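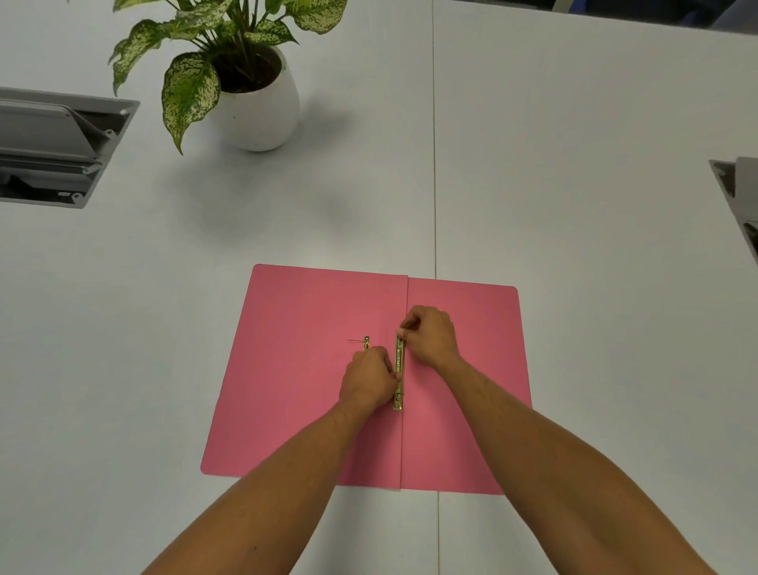 What order do papers go into a spring file? Oldest at the back and newest on top, with the index sheet over everything, so the file opens at the most recent page.

Most questions since the January changeover have concerned the files themselves more than the index codes, so this item sticks to the hardware and how to load it. The codes are covered in the filing guide on the shared drive.

The standard file at the Hornonora office is now a card folder with a metal fastener fixed inside. The fastener has two parts. One is the prong base, which holds the papers through their punched holes. The other is the compressor bar, a narrow strip that goes over the prongs and keeps the stack flat. Both need to be in place before the file goes back on a shelf. A stack on prongs with no bar will creep toward the open edge, and the holes start to tear after a few weeks of handling.

Loading a new file

Open the folder flat on a table. Working on your lap or on top of another file puts a twist in the spine fold, and a twisted fold never closes square again. Release the bar and set it clear of the prongs. Punch the papers with the centre guide on the punch set to the correct paper size – the guide on the Dellex punch beside the photocopier slips, so check it each time. Square up the stack by tapping the long edge and then the short edge on the table. Thread it onto the prongs in small lots, keeping the holes lined up. Replace the bar, press it down evenly along its length, and close the cover.

If the cover won't lie flat, the file is too full. The limit is 200 sheets of ordinary copy paper. Past that point, start a second folder, mark it Part 2 on the front cover, and write "continued in Part 2" on the index sheet of the first. Do not split a single letter or report between parts. It is better to close the first folder a little short.

Removing a page

Take the papers off down to the page you want, lift it out, and put an out-slip in its place. Pulling a page sideways off the prongs saves half a minute and ruins the holes. Pages with torn holes should be mended with a reinforcing ring on each hole before they go back in. Rings are in the stationery drawer, left side. Tape is not a substitute, as it yellows and sticks to the next page.

Staples come out before punching. So do paper clips and bulldog clips. A staple at the top left corner makes one corner of the stack thicker than the others, and by the time there are 16 or 17 stapled letters in a folder the bar no longer sits level.

Colours

Pink is for supplier correspondence. Blue is for leases and building matters. Buff is for everything else. The colour refers to the subject and has nothing to do with urgency, which was the case under the old system and is still causing mix-ups. A few pink folders have been found on the urgent tray with routine Kushnir invoices in them. Please move these to the supplier shelves when you come across them.

Old stock

The lever-arch binders from the Giston storeroom can still be used for drawings and anything that won't take a punch, in plastic sleeves. They should not be used for letters. Folders with a bent prong can be straightened once, carefully, with flat-nosed pliers. If the prong bends a second time, move the contents to a new folder and put the old one in the box under the sorting table. The metal fittings will be taken off and the card recycled.

Labels go on the front cover, upper right, typed or printed in block capitals. Pencil is fine for a working title until the index code is confirmed – ink it in or print a label within the week.

New folders are in the supply cupboard on the second shelf, sorted by colour. Buff is running low and more has been ordered. Until it arrives, use the blue ones with a buff sticker on the spine, and change them over when stock comes in.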